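The Slowest Builder in Pamley

Slavica Kovačević keeps a folding chair in the back of her truck, and when a buyer asks when the house will be done, she unfolds it. "Then they know it's going to be that kind of talk," she says.

Her company, Vasić Homes, finishes 15 houses in a good year. Across the county road, Faststead finishes that many before the dogwoods are out. Faststead has billboards and a jingle. Vasić has a sign with a phone number on it, and the last digit has been touched up by hand.

The two have been neighbors in Ponness, the big new subdivision on the east side of Pamley, since a June morning when the landowner split the site down the middle and sold each of them half. People in town expected a fight. What they got was a long comparison, conducted mostly from parked cars.

Krum Angelovski, who runs sales for Faststead, is a cheerful man with a very clean pickup. His half of Ponness offers five floor plans, all named after birds, and the Heron is the Egret with a bigger garage. He doesn't mind my noticing. "Buyers like a bird," he says. "We tried trees. Nobody wants to live in an Alder."

He can quote a closing date at the first meeting and usually hit it. For a family whose lease is running out, that's worth a good deal more than hand-cut stair treads, and Angelovski is polite enough to say so only twice during my visit.

Vasić doesn't do birds. It does a kitchen meeting, at which the buyers sit down with Kovačević and her designer, Vesela Berisha, and are asked what they cook, where they dump the mail, and who gets up first. Berisha has them bring in the dishes they use most, then draws the cabinets to fit.

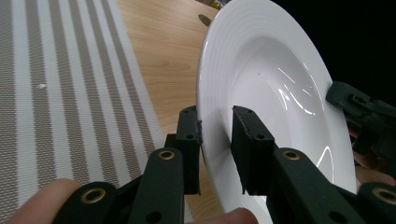 A wide-rimmed pasta plate. Shelf depth starts with the dishes.

One couple's meeting ran so long that lunch was delivered, eaten and followed by a second lunch. They changed the pantry door three times. It now swings the way it did in the first drawing, and Berisha has the first drawing pinned over her desk.

Does any of this make money? Ljubica Jurić, who keeps the books, gives me the look of a woman who has been asked before, possibly by the bank. The firm carries no unsold houses, she says, and it hasn't cut a price in nearly 30 months. It also turns away work. She says this last part more quietly, with the office door open and Kovačević on the phone in the hall, turning away work.

The supply side is less charming. Windows come late. Framing crews go where the weeks are steady, and the weeks are steady at Faststead. Guangming Shi has framed for both outfits and has no wish to pick a favorite. At Faststead, he says, he knows on Monday what he'll be doing on Friday. At Vasić he gets better coffee and a wall that moves 2 inches overnight.

I asked him which side of Ponness he'd buy on. He thought it over while he rolled up an extension cord.

"Is the Heron the one with the garage?" he said.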